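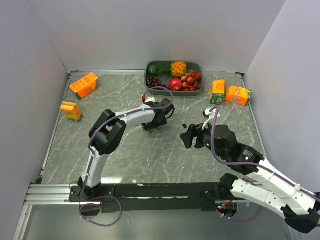 Annunziata Fiore, Stusell product pages. Last revised 2018-02-22

Ruchti – motion planning for two-arm cells

Ruchti is a planning and control library for pairs of small arms that share one table. It takes target poses for both grippers and returns a single timed trajectory, checked for contact between the arms, the walls, the mounting rail and whatever the perception module has placed in the world model.

Planning
Both arms are treated as one system with 12 joints. Either arm can be given priority, or held still as an obstacle while the other works. Replanning runs on a separate thread and does not block the controller.

Perception
The Orkville module fits simple shapes to loose objects. Cartons are modelled as boxes, upright or on their side. A tray of mixed fruit is modelled as one open box with a height map inside it, so a grasp on an apple is checked against the tray edge and the neighbouring items. Very small parts on a patterned surface may fall below the detection threshold, which is set per cell.

Cables
External cables are approximated by a padded volume on each link. The padding is 20 mm by default. Slack loops above the gripper need more – set the value in the cell file.

Changes in version 3
Cell files now accept side walls of unequal height. The Bralness simulator link has been rewritten and no longer needs its own licence. Trajectories saved under version 2 must be converted before use; the converter is in the tools folder.

Supplied as
Source and binaries, one licence per cell. Gripper drivers are ordered separately.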